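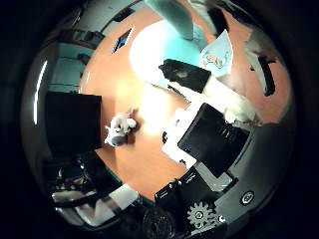

Which lens goes on the wrist mount for the Arketti hand, the wide one or the standard one?

The wide one, for now. It keeps the target and the gear side of the palm in view together, and the standard lens only managed that with the arm pulled far back. The cost is heavy bending toward the rim and a bright patch on the table that neither lens handles well.

Proltthorpe bench, afternoon into evening, July. Notes on the wrist camera, then the controller, then what I want changed before we try the other hand.

## Setup

Arketti hand on the arm, wide lens at the wrist, exposure on auto to start. Controller is the old one for the first half and the Annamalai box for the second. Target is the small white plush toy, used the same way as last month so that the numbers can sit next to each other. The other items stayed on the table. I want the grasp point picked with things nearby, because the Clillus task list has clutter in every task after the first few.

Same approach each time: come in high, drop, stop, look, close. 20 tries per controller. A try counts if the toy comes up and stays up through the short sideways move. Dropping it during the move is a miss. I also log a miss if I have to stop the arm myself.

## Wide lens

First thing I looked at was how much of the view the hand takes. The housing comes in along the lower right with the gear sitting low, and that area is lost for good. I masked it. The first mask was too tight and the tracker kept locking on to the edge of the housing, so I made it bigger and accepted losing a bit more table. Tracker has behaved since then.

The bending toward the rim is less of a problem than I expected. The toy is near enough to the middle of the table that the correction is small there. Out at the edges, straight lines on the cabinets and the monitor go badly wrong, but we don't grasp anything out there. Calibration board took four attempts. The corners near the rim were not being found and I ended up leaving them out of the fit.

Glare is the real trouble. White toy on an orange table should be easy, and it is easy on the toy's side of the bright patch. Inside the patch the table goes close to white and the color threshold has nothing to work with. Items on the far side of the toy get eaten as well. With auto exposure the threshold also drifts as the hand comes down and shades the table. I locked exposure at 860 on the slider (vendor units, no idea what they map to) and the drift stopped. The patch is still there at that setting, only smaller. 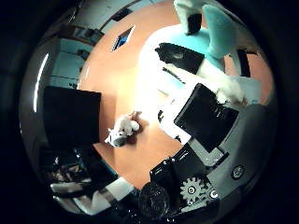 ## Controller: old vs. Annamalai

Old controller first. 15 of 20 held. The misses were mostly the fingers closing before the arm had fully settled, so the toy got nudged and the grasp landed on the tuft. One was a plain tracking loss and I stopped the arm.

Annamalai box after that, same mask, same locked exposure. It waits for a settle signal before it lets the fingers move, and the misses from early closing went away. 17 of 20 held. That is not a big enough gap to call on these counts. What I did like is that the failures were easier to read afterward. The log puts finger current and wrist position on one clock, and with the old one I have always had to line them up by hand.

Against it: startup is slow, it needs some 3 minutes from power to ready, and it threw a bus warning twice that cleared after a restart. I did not chase the warning. Connector at the wrist end is a suspect - it has to bend sharply behind the mount and there is no strain relief.

Closing speed was left at the default for both. At the default the fingertips squash the toy more than I'd like. Fine for plush, wrong for the cups in the later tasks. Force limit on the Annamalai is set per finger, and I only changed the one with the pad.

Tracker confidence was lowest when the arm was over the side near the black tablet-like box. It sits on white paper, and the bright strip of paper along its edge scores almost as high as the toy does. Raising the minimum blob roundness fixed most of that. A sheet that matches the table would fix all of it, but then we are tuning the table to suit the tracker.
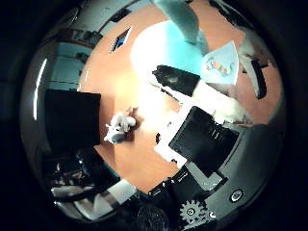

*Wrist view, wide lens. Plush toy near center left, glare over the upper middle, paper edge showing beside the black box.*

## Open items

1. Rerun both controllers with more tries. 20 each is enough to catch something broken and too few to pick a winner.
2. Strain relief on the wrist connector, then watch for the bus warning again.
3. Try a diffuser over the bench light. If that doesn't help, try a polarizer on the lens. We have one in the drawer that may need a spacer.
4. Check the glare on bare wood before putting more items into the test set. A single bright oval on the table is enough to break the color threshold, so the fallback on edges has to work there too.

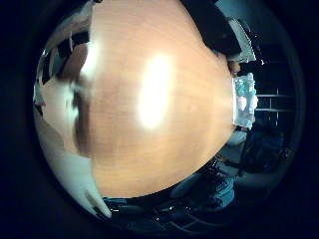
5. Save the mask file per hand. Right now it lives in the script and will be wrong as soon as the hand is swapped.
6. Write the exposure value into the log header. I have it on paper only.
7. Repeat the lens comparison with the standard lens on the longer bracket. Today's answer assumes the short one.

Old controller is back on the arm and the Annamalai box is on the shelf with its cable. The calibration files are in the Clillus folder under wrist, wide. Don't use the first set, the fit on that one still has the rim corners in it.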